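Lill tile game, Juletti edition - is the tile count right?
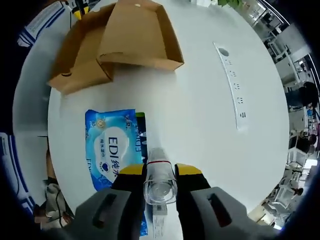 Clear cup and wipes on the white table.

uldis_vaher
7 March 2020
14 replies - 241 views

I have a boxed copy of Lill, the Juletti printing with the green lid. The rules sheet gives 56 tiles. I have 55. The tray has eight wells of seven, so one well is short by one. The missing tile would be a second heron.

Before I list it as incomplete I would like to know whether anyone has a copy with two herons. The one I have shows the same wear as the rest, so I doubt it is a replacement. Tiles are 32 mm square and 3 mm thick, printed one side, plain cream on the back.

bretdale_boxes
The Cestia printing has two herons. I own one. Juletti took over the rules sheet from Cestia without resetting it, and you can see the same misprint in the scoring paragraph ("pair of pair"). My Juletti copy also has 55 tiles and I have always taken it as complete.

tin_and_card
Disagree. Two copies with 55 is not proof of anything. The heron was on the corner of the sheet and corner tiles split most easily when punched out. People threw them away. I have handled a Juletti Lill with two herons, sold at the Bretdale toy fair last May.

bretdale_boxes
Was it a Juletti box with Juletti tiles, or a Juletti box with Cestia tiles in it? They are the same size and get mixed all the time. Cestia backs are slightly greyer.

tin_and_card
I did not check the backs. The seller said it was all original.

bretdale_boxes
Sellers do say that.

uldis_vaher
I have no Cestia tiles to compare. Is there a difference in thickness?

pegboard
Cestia is 2.5 mm on my calipers, measured as a stack of ten and divided. Juletti is 3 mm. A mixed set shows up as soon as you put the tiles in the wells, as the Cestia stack sits lower.

On the print run, an old dealer's list I have gives 2,000 for Juletti and 200 for a later batch in a plain box. I can't say where the dealer got those figures. The plain box has a corrected rules sheet, but mine is missing so I can't tell you what number it gives.

tin_and_card
The plain box sheet would settle it. Until somebody finds one I would still describe a 55 as "one short of the stated contents". The buyer can decide.

bretdale_boxes
That wording is fair, although it will cost him money on a set that is probably complete.

uldis_vaher
I will use that wording and mention the Cestia sheet as well. Stack of ten measures 30 mm, so at least the tiles are all Juletti. If anyone has the plain box with its rules, please post the contents line.

Share (3)
Comments (14)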